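2018-05-19

Bedroom day. Clothes sorting and folding, all done on the bed as the table in the Pralldale room is still covered in Ruggiero boxes.

- dark pile first, then light. Dark fleece is a pain, shows every bit of lint and you can't find the seams by eye. Feel for them.
- fold order same as last time: lengthwise, flatten, then in half. Zawadi Rugemalira says thirds is better for the thick stuff. Tried both, thirds sits flatter but comes undone when you shift it. Leave as is for now
- roll the quilt to the far side BEFORE starting, otherwise no flat space
- shelf in the Jitow closet takes 400 mm depth max, so long bundles go in sideways

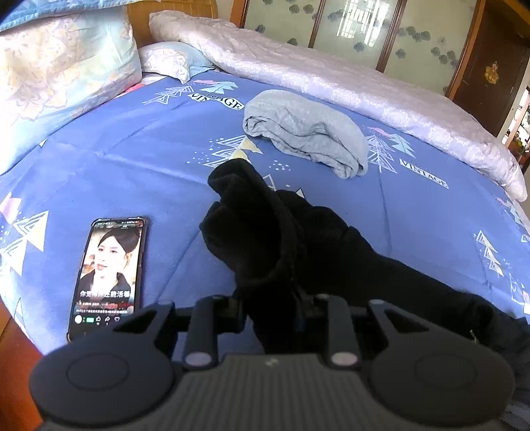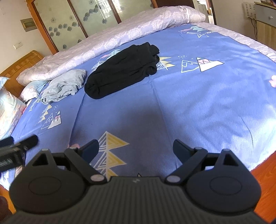
Black fleecy piece still bunched up (first), black and light gray folded, quilt rolled at the back (second).

Light gray one needs redoing - corner is all bunched, probably my fault for rushing. Black one OK-ish, top end loose.

Lint roller: sheets nearly gone, get the Arau refills, pack of 5. Don't buy the other kind agian, they tear.

Bag 2523 is for donations, do NOT mix with the keep pile. I put two sweaters in there by mistake and had to dig them out.

To do
- wash the fitted sheet, cold
- label the shelves (Zawadi has the tape)
- quilt into storage before July, needs the big bag, zipper on the small one is shot
- ask abt hangers, more than half are bent

Stopped before the socks. Tomorow.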